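Progress report to Lykkegaard, second period
Project: Ukari home-handling cell, Urnmont apartment site
Prepared by Fasora, 7 February 2023

## Summary

The cell ran through the whole period except for one stop of 23 hours in the second half, when the gripper would not home. It is back in service. We logged 1,394 grasp attempts on soft items, against 1,319 in the first period. The spending plan is unchanged. One item needs a decision from you, listed at the end.

## Gripper

At the start of the period the two fingers were closing unevenly. The left finger reached the center line first and pushed thin fabric sideways before the right finger met it. We took the gripper off the wrist, opened the housing and found play in the left linkage pin. Both pins were replaced and the linkage was greased. We did the right side at the same time even though it measured within limits.

After reassembly we reset the zero position and the closing force. The old closing force had been raised in October to make up for the slack, and with the new pins it was too high. It left marks on knitwear. We brought it down in steps until a folded dish towel held without slipping during a full wrist turn, then added a small margin.

The stop came later and had a different cause. The gripper failed to home on power-up and the controller reported a lost encoder signal. The connector at the wrist had worked itself partly out. We reseated it, fitted a retaining clip, and rerouted the cable so it no longer pulls when the wrist is at full tilt. Most of the 23 hours went into waiting for the clip. The fault has not come back.

## Wrist camera

The camera bracket was removed along with the gripper, so the camera had to be calibrated again. The first calibration was poor. Grasp points came out consistently short of the item, and we traced this to a bracket screw that was bottoming out before the bracket was tight. A shorter screw fixed it. The second calibration passed and was repeated the next morning with the same result.

Exposure is still a problem at the glass door. In daylight the camera darkens the room side when the door fills much of the view. In the evening there is no trouble. We now run soft-item sessions after dark where the schedule allows and have kept daylight sessions for hard items. A software setting that weights exposure toward the lower part of the view is being tested.

## Soft-item work

The soft-item set covers cloths, socks, hats, small towels and cushion covers. Items are placed on the sofa, the coffee table or the floor. The sofa is the hardest surface of the three. The seat cushions give when the fingers press down, and the height reading from the wrist is then wrong by the depth of the dent. We changed the approach so that the fingers stop above the surface, close on a raised fold, and lift straight up before any sideways motion.

Of the attempts this period, 333 were on the sofa using the new approach. Dropped items are fewer than before, mainly with thicker fabric. Thin cotton lying flat is still picked up poorly and we do not expect the present fingers to solve it. 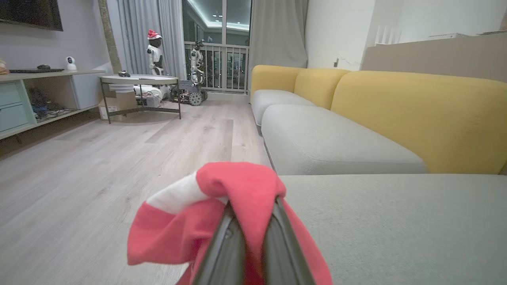

*Figure 1. Wrist camera view with a red cloth item in the gripper, just above a sofa seat cushion.*

## Routine care

The following is now done at the cell and written in the log:

- Wipe the finger pads and remove lint before each session
- Check the wrist connector and clip by hand
- Run the homing cycle twice and compare the two zero readings
- Check bracket screws weekly, grease the linkage monthly

Lint was a bigger nuisance than planned for. Fleece sheds onto the pads and the grip gets weaker over a session, so the pads are also wiped at the midpoint when fleece items are in the set.

## Next period

- Finish the exposure test and choose one setting for all sessions
- Try the softer finger pads on thin cotton
- Write up the gripper strip-down as a procedure with torque values

## Decision needed

We ask for approval to buy a second complete gripper as a spare, out of the unspent travel line. The order would go in as soon as we have your answer.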